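Flutham open day - tabletop manipulation demo
Robotics and Automation board, 9 replies

senan_g
Went to the Flutham open day in July. Main item was Stimisent's tabletop pick and place demo, run on an ordinary office desk instead of a fenced cell. Did anyone else stay for the questions? I had to leave before they covered calibration.

bkoo
I stayed. Calibration is done once at start-up against a printed target, then checked against the desk edge. Bahman Abbasi gave the talk. He said they recheck after any knock to the mount.

RaffertyS
Once at start-up is optimistic. We ran Cilta arms on a similar bench and the mount crept over a shift. Small error, but enough to miss a thin part.

bkoo
Depends on the mount. Theirs is bolted through.

RaffertyS
Ours was bolted through as well.

c_annan
My complaint was the pace. I watched 2 full runs and the arm waited a long time before each grasp. You could not sell that to anyone with a packing line.

senan_g
It isn't aimed at packing lines. The talk was on clutter and mixed materials, and planning time was left in on purpose. Rizvi showed a fast arm in the next room, but it only handled identical cartons from a fixed tray.

c_annan
Fine, but visitors compare the two. A cycle time on the board would have helped.

bkoo
For those who missed it, the desk was set up with a raised white shelf at the back and the lower surface kept clear for placing.

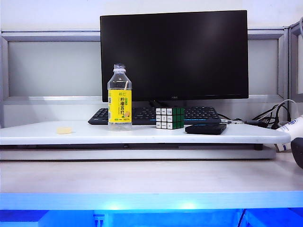
The hard item for me is the clear drink bottle. Depth sensors read straight through the plastic and the label is the only part that returns a solid surface. Abbasi said they take the grasp height from the label and estimate the rest. The cube is easy by comparison - flat faces, sharp edges.

RaffertyS
So what does it do with a bottle that has no label?

bkoo
He was asked that. They have a separate model for it, still in testing, and he would not give a success rate.

RaffertyS
Then I'd treat transparent objects as unsolved on that system. The loose cables would worry me more, though. One snag and your calibration is gone.

senan_g
Agreed on cables. I'll email them about the mount and post the reply.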